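Gripper check sheet, Skakstead unit – with my comments

I redid this after the August service, and I've left my grumbles in so whoever picks up the sheet next knows what I was looking at. The tool is the two-jaw hand gripper from Oldale, blue pads, four pivot pins. We use it on clothes and soft furnishings and not much else, so the list leans that way.

1. Pivot pins, all four. Seated flush, no side play – PASS
Wiggle each one with your thumbnail. The outer right had a bit of a click last time, so I swapped the washer and it's been quiet ever since.

2. Pads, left and right. Clean, glued down at both ends – PASS, see comment
I wipe them with a damp cloth and let them air dry. Please don't use the orange solvent, it eats the glue! The left one is starting to lift at the bottom, so I've got a spare set sitting in the Rovden drawer.

3. Pinch hold on thin cloth. Single fold, tips closed – PASS
I like to do this one on something smooth and plain, like the red top, and squeeze just a narrow fold. If the tips meet squarely the cloth stays put and you don't have to bear down on the handle.
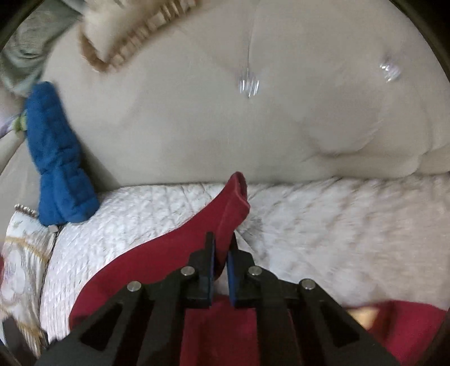 Yuzuki Sekiguchi wrote back on this item that she'd want the hold repeated at least 4 times before anyone ticks it, and that a pad can pass on the first squeeze and start creeping by the third. She also asked for the pad wear to go down as a number, since "looks fine" has burned us before. Fair enough, I've added a line for it.

3a. Pad thickness, percent of new – 81
Swap at 70. I measure in the middle of the pad, where it takes the beating.

4. Jaw opening. Both sides travel evenly, full spread – PASS
Open it all the way and look straight down the middle. One arm lagging behind the other nearly always means lint in the linkage, and I pulled a fair wad of it out this time (mostly sock fluff, I think).
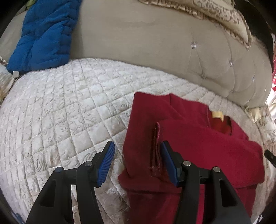
5. Snag check. Run a fingertip along both jaws and every recess – PASS, see comment
My pet item, this one. A burr you can hardly feel will pull a thread in no time, and it always finds the expensive thing first. Keep the jaws spread while you move over a garment and look for anything that sticks up before you close. The label inside the neck of the red top is just the sort of thing I mean, and so is that open cuff, right next to the tip of the right jaw. Quilted covers need the same care – come in from above and don't drag.

6. Handle screws. Snug, paint marks lined up – PASS
A quarter turn on the lower one. It does that every service.

7. Cycle count since last grease – 200, some 14 of them with the old pads
Next grease is due at 500. Use the Ebihara tube and go easy, a dab per pin, then wipe off whatever squeezes out or it'll end up on somebody's laundry.

Open items: replace left pad, order more washers, find out who has the small hex key. I need it back.

Related items
Oldale gripper: changing the pads
Rovden drawer contents list
Grease chart, Ebihara
Skakstead unit: August service notes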